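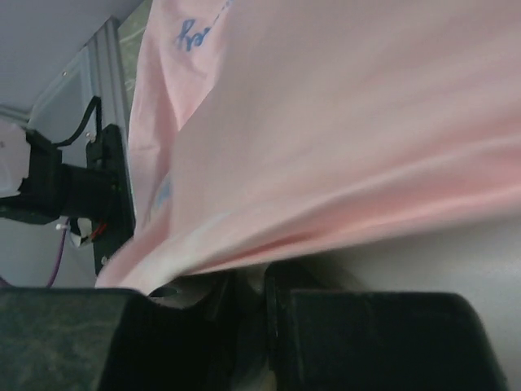
Lautaro Urrutia wanted to know why a pile of laundry needs a README at all, and whether he could skip straight to the folder with the shirts in it. Sure you can, Lautaro! It's called tops, and it's the biggest one. Everybody else, hi, stick around for a bit.

Pitirwood Laundry Pictures

So this is my collection of pictures of clothes on their way to being folded. It has 1,938 pictures of 41 garments, most of them hand-me-downs from my cousins plus a big bag I got at the Olivares thrift store one Saturday (the bag was a bargain, the smell less so). I washed everything before it went anywhere near the table.

What's in the folders

tops: T-shirts, a few blouses, anything with sleeves
bottoms: jeans, shorts, leggings
flats: pillowcases, dish towels, one tablecloth I should probably have left out
odd: scarves and whatever else I couldn't make up my mind about

Every picture has a line in labels.csv with the folder, the main color, whether there's any lettering on the cloth, and how far along the fold is (open, lifted, halfway, done). I did the labels myself at the kitchen table over most of July. Gisela Palma went through them all again after me and changed nearly 2 percent, mostly colors. We argued a lot about pink! I say salmon, she says peach, and the file now just says pink, which covers both of us.

Things that will trip you up

Lifted and halfway are mushy. If the cloth was picked up and hanging in folds I called it lifted, but with thin shiny stuff the hem swings all over the place and you may well disagree with me. Go ahead and relabel, I won't be hurt.

Lettering gets a yes even when only a letter or two is showing, or when a smudge of color might be print coming through from the back. If you need words you can read from end to end, filter by hand. Sorry, I know that's a pain.

Whites are thin on the ground. Socks aren't in here at all. I tried socks for one evening and gave up.

Versions

Version 2 is the one you want. In the first one I had the Kudby hoodies under bottoms (no idea, it was late) and the dish towels were in there twice.

Using it

Do what you like with it, and a mention would be nice. If you find a mistake, open an issue with the file name and what you think it should say. I usually get to those in the evening, after the Grornetti dryer finishes and I've run out of excuses not to fold my own stuff.

Still to do: add bath towels, split scarves out of odd, and fix the sort order in labels.csv.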